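Hand-held gripper project: July progress report
Prepared by Suryani Govindasamy for the Goodall Fund

It has been a busy stretch for us at Pidgate, and I'm glad to say that most of what I have to tell you is good news, with one item of spending I'd like to talk through properly. We now have 262 recordings of everyday handling tasks in the store, all made with the hand-held grippers your first payment helped us buy.

The finger pads are our main cost worry. We budgeted for one change a year, which was far too hopeful (my fault entirely!), and I'd like to move £102 from travel to spare pads.

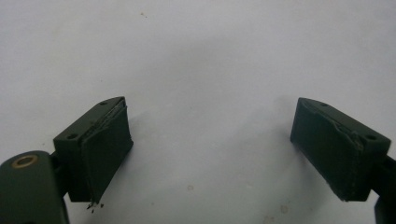
Wear on the finger pads, with small black crumbs below the left one.

Syafiqah Pangaribuan has been getting prices for us, and Reltano came out well on both pads and bushings. She would like two full spare sets on the shelf, and I agree with her.

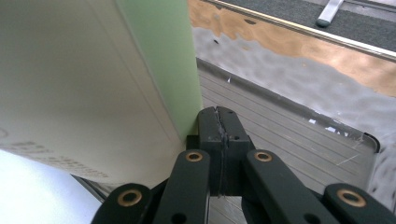
Black gripper close up to a box, brass bushings in its arms.

As for the larger purchase, we'd still love to go ahead with the Dindow arm, but I'd sooner wait until the pads are settled, as the same fingers would be fitted to it.

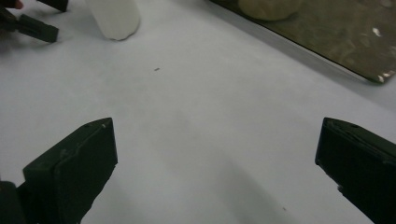 That would put the order into the autumn, if you are happy with the delay, and Syafiqah can send the full quotes over whenever suits you.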